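Notes for the Steltau talk, October. Slot is 2 x 20 minutes with a break.

**Opening**

- Thank Neldale library for the room.
- Ask who has an old computer in a closet. Wait for hands.
- Our count last year: 600 machines dropped off at the Clemer depot. Almost 80 went straight back out to homes.

**Why people hold on to them**

- Worry about files. Spend time on this one – it always gets the most questions.
- They paid a lot for it once.
- Don't know where to take it. Show the Verbeke road map, both entrances.

**Before you drop it off**

- Copy what you want to keep. Check that the copy opens.
- Sign out of your accounts.
- Drives can stay in. We wipe them or shred them, your choice on the form.
- No loose batteries in the box.

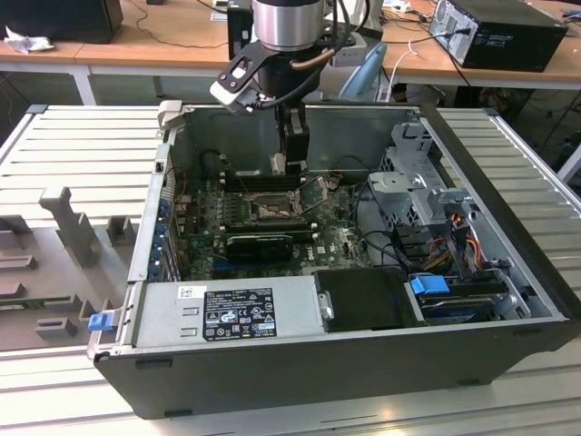

Desktops are the easiest thing we take, and I want people to leave knowing that. Most parts can be swapped, and a plain office machine is often worth fixing. Lay the tower on its side with the inside facing up, like the black one on the slide, and you can get at the board from above. Unplug it first – say this twice.

**Close**

- Depot opens at 9 a.m.
- Forms are on the back table.
- Questions.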